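Chapter 5
Planning and Paying for a Robot Cell 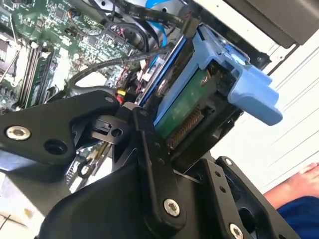 The purchase price of a robot arm is the number most buyers ask for first, and it is usually less than half of what they will spend. A working cell also needs a gripper, mounting hardware, safety equipment, software, and many hours of setup. Each of these depends on the parts the robot will handle. A hard drive in a plastic caddy with a pull tab gives a gripper something to hold, but cables and memory modules close by leave little room for the fingers. A buyer who prices the gripper before looking at the part will often have to price it again.

This chapter follows one purchase from start to finish. Andcombe, a computer recycling firm, wanted to remove drives from desktop machines at a rate of 100 per shift. It compared two suppliers, Tralto and Workneh. The Tralto quote was lower by $1,938, but it left out spare fingers and operator training. Section 5.2 sets the two quotes side by side and shows how to add the missing items.

Time must be budgeted too. Andcombe planned for delivery in December and allowed 18 weeks from order to full production. Section 5.3 explains how that schedule was built and which steps could overlap.

Before you read on, choose a task in your own workplace or school shop. Write down the parts involved, how they vary, and how many must be handled in a shift. You will use these notes in the worksheets at the end of each section.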